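4.2 Open-day demonstration

The sorting task was shown to visitors during the open day at the Gollia site on June 25, 2021. Each demonstration began in the simulator, displayed on a wall screen, before the same task was run on the physical cell. The object set was kept small — dominoes, a bolt and a few other parts — and the goal was to place each part in a compartment of a divided tray. Initial poses were drawn at random for every episode, and the tabletop texture was varied independently of the layout (Figure 3).
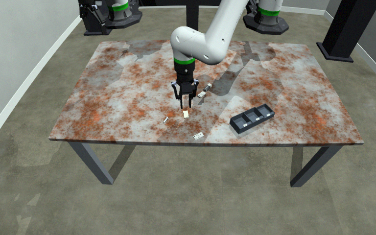

Figure 3. Simulated sorting cell with the gripper open above the table. The three-compartment tray is at right.

Visitors could request a new layout at any point. In total, 114 simulated episodes were logged during the day and added to the 1141 recorded earlier by Kartha and Salian. Episodes interrupted by an operator were kept in the log but excluded from the analysis in Section 5. Most questions from visitors concerned the choice of surface textures — in particular, whether heavily stained finishes made small parts harder to locate. We return to this point in Section 5.3.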